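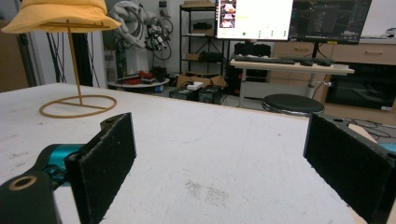

Help wanted with a gripper build, evenings, Belmonte shared shop
Posted in August by the Flotisura build group

Search listings Keyword Go

We are looking for two people to help finish a two-finger hand gripper and find out whether it's any good. I have my doubts. The Falivell kit we started from promised a working build in a weekend, and that was 19 evenings ago. The job we set ourselves is dull on purpose: pick up a soft thing, put it back where it goes. A yellow bucket hat on a thin stand with a ring base is the sort of target I mean. Cloth folds, stands tip, and a pair of black pads with a fuzzy face may or may not grip any better than bare metal. I would like to see numbers before I believe it.

So far we have logged 1,254 tries by hand. I threw out 132 of them after finding that two people had scored the same drop differently. If you have ever argued over what counts as a "successful grasp," you will fit in.

What you would do: run tries, write down what happened, including the bad ones, and take the finger joints apart when they loosen. One of you should be able to read other people's Python without getting angry. The other should be handy with small screws. No degree needed. Please don't apply if you want to talk about the future of household robots.

Pay is a flat $19 an hour, up to three evenings a week, 6 to 9 p.m. Parts come out of the group's Clokivus account, and it is not a deep one.

To apply, send a few lines about something you built that didn't work and how you knew. Skip the cover letter. Leave replies in the Flotisura box by the shop door or use the contact form on this listing.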